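Vendside Community Help
Selling & Shipping > Furniture and large items

How do I sell a long dining table when the buyer is four hours away?

I've been using Vendside for small stuff for years (books, lamps, my daughter's outgrown ice skates) and never had a bit of trouble. Now I'm trying to part with my Hedegaard dining table, and I'm a little lost. A very nice buyer in Clikholm wants it and has offered my full asking price of $200, but it's a four-hour drive each way and I don't own a truck. Do I arrange the delivery, or does the buyer? And when do I mark it as sold? I'd hate to tell everyone else no and then have this fall apart. Thank you all for your patience, I know this is probably old hat to most of you!
oakleaf_and_co

mapleporch
Welcome to the big furniture side of things! I've sold more than 37 pieces this way, and my advice is to let the buyer book the delivery. They choose the carrier, they pay for it, and if the date has to move it's between the two of them. I've had good luck with buyers using Jundaten, but any carrier that takes furniture will do.

Before anybody quotes you a price, measure the table with the legs on and again with the legs off. Those two numbers can make a big difference, and drivers get grumpy (fairly, I think) when a table turns out longer than they were told. Put the screws in a sandwich bag and tape it to the underside, never to the top, where the tape can lift the finish.

As for marking it sold, I use "pending" until the payment has cleared and then switch it over. I also ask for a deposit on anything going out of town. On a $200 table I'd ask for $100 – enough that people think twice, and most folks are perfectly happy to send it.
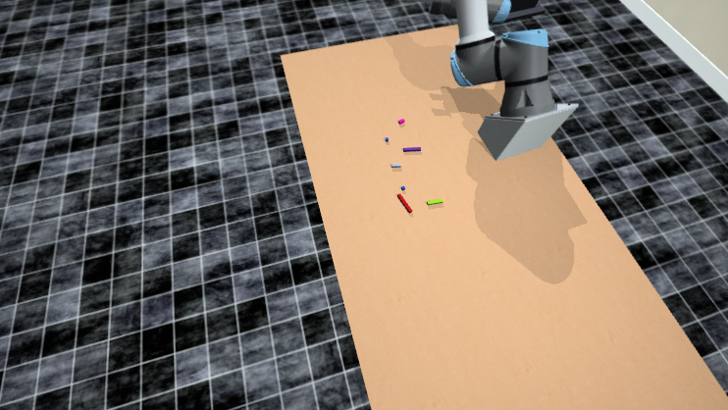
Oh, and do write down any scratches in your messages with the buyer, even little ones. I once had a sweet lady upset over a mark I'd stopped noticing years before, and we would both have been spared a long evening of typing. Wrap the corners in old towels if you have them, and good luck with it!

tb_garage
just meet halfway. two hours each, done

lindenstreet
Agree with the deposit. One thing to add – "pending" runs out after 4 days on my account and the listing goes live again, so set yourself a reminder to renew it.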